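Posted in July by the Rundidcombe Household Desk

Drultar Sorting Caddy — Set-Up Guide
Section 7: Empty Bottles and Boxes

1. Clear a tabletop. The one you eat on will do, once you stop eating on it.
2. Empty each bottle fully. A last sip left for later counts as contents.
3. Screw the cap back on, finger-tight. Loose caps migrate under the fridge and form colonies.
4. Leave the label alone. Peeling is a hobby, and the caddy doesn't require it.
5. Stand bottles upright in the Prindau tray, 15 at most.
6. Flatten cardboard last and slide it down the side slot.

NOTE: Small packages go in before large boxes.

CAUTION: Do not stand on the caddy. It is rated for bottles — you are not one.

12 shares | 7 comments

© Rundidcombe | Contact us | Back to top

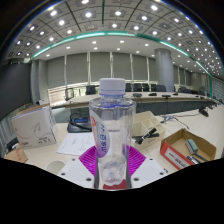
Page 70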